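Progress Report to the Isirard Fund
Project: Fresh Produce at the Shared Table, Skurside Community House
Prepared by Phong La, Program Coordinator

Last updated: 2020-06-17

1. Summary

The fund's support was received in March and covers the purchase of fresh fruit and tomatoes, table linens, and serving plates for the dining room at Skurside. To date, 323 residents have registered for the program. Produce is supplied by Tiêu under a standing order, and deliveries have arrived as scheduled with 2 exceptions, both resolved the next morning.

2. Table service

Serving plates and floral tablecloths are now in use. The plates are white with a wide rim, large enough to hold a mixed portion for one table. Small red tomatoes are offered along with the fruit, as residents requested at the opening meeting.

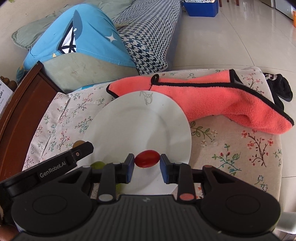

3. Produce and sorting

Fruit is set out directly on the tablecloth before it is plated. This allows staff to check each piece and to divide the delivery fairly among tables. Small oranges remain the most requested item, and the standing order was adjusted to include more of them. Green fruit is also included in the mix - a change proposed by Liên Khổng, who supervises the dining room. 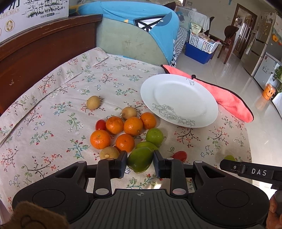

Pieces that are bruised or overripe are set aside for the kitchen and used the same day. Spending on produce stands at 70 percent of the approved budget line, in keeping with the original schedule. No transfer between budget lines is requested.

4. Next period

The program will add 5 tables in the east room. A second set of linens has been ordered from Motomow, and the invoice will be submitted with the next financial statement.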